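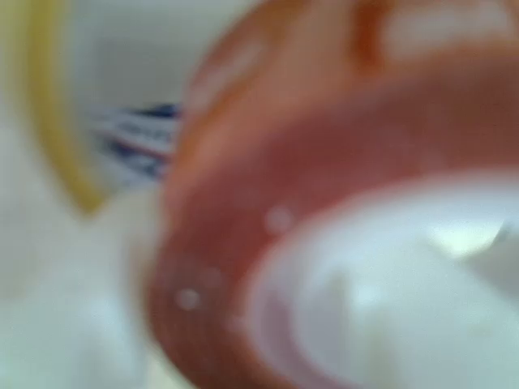

El borde, visto muy de cerca, con los tres puntitos claros

Manchitas claras en el borde de una pieza naranja: ¿se pueden quitar?

Publicado por Johanna Pfister en Cocina y menaje

Hola a todos. Tengo un cuenco esmaltado de la marca Florkura, naranja por fuera y blanco por dentro, que compré de segunda mano en el mercadillo de Pinto. Lo uso para la masa del pan y para servir ensalada. El martes, al guardarlo, vi unos puntos claros en el borde, en la zona donde el color tira más a rojo. Son redondos, blanquecinos o un poco rosados, y están de camino hacia la parte blanca.

Lo he lavado dos veces con jabón normal y un paño y siguen igual. Con la uña no noto relieve, aunque tampoco he querido rascar mucho. No sé si es cal, si es que el esmalte está saltando o si ya venía así de fábrica. El interior no me preocupa, lo veo bien.

El agua de mi zona es bastante dura. El cuenco no va al lavavajillas, pero no sé qué hacía con él la dueña anterior. La foto es muy cercana y no está muy nítida, pero el color se ve como es.

¿Alguien sabe cómo distinguir una cosa de otra? ¿Y puedo seguir usándolo mientras tanto?

Mingxuan Xie
Empieza por la cal, que es lo más fácil de descartar. Mezcla vinagre blanco y agua a partes iguales, moja un trozo de papel de cocina y déjalo encima de los puntos 4 minutos. No más tiempo, que algunos esmaltes pierden brillo con el ácido. Aclara, seca bien y míralo con luz de lado.

Si los puntos han desaparecido o son más pequeños, era cal y puedes repetirlo otro día. Si están exactamente igual, pasa la yema del dedo muy despacio. Un desconchón se nota como un hoyito con canto, aunque sea mínimo. Una burbuja de fábrica suele ser lisa.

Por la foto no me atrevo a decirte cuál de las tres es. Los puntos salen con el contorno difuso y lo mismo puede ser un depósito que un defecto del color. Lo que no haría es usar estropajo metálico ni polvos abrasivos.

En cuanto al uso, yo no pondría comida en él hasta saberlo. Si resulta que el esmalte salta, déjalo para fruta con piel o para las llaves.

Ruoxi Peng
A mí me pasó con una fuente roja y era cal. Bicarbonato con un poco de agua y listo.

Cuiping Gu
Cuidado con el bicarbonato si frotas, porque raya. En pasta y sin apretar, bien.

Otra cosa que puedes mirar es si hay más puntos por el resto del borde o debajo, en el apoyo. Yo compré una ensaladera Fuvska por 295 pesos y traía motitas claras por todo el canto. Escribí a la tienda y me dijeron que eran del esmaltado. Lleva años conmigo y no han crecido.

Haz una foto ahora y otra dentro de un mes, desde el mismo sitio y con la misma luz, y compáralas. Si los puntos crecen o aparece algo oscuro en el centro, retíralo de la cocina. Los retoques de esmalte en frío que venden en ferreterías son para decoración, no para algo que va a tocar comida.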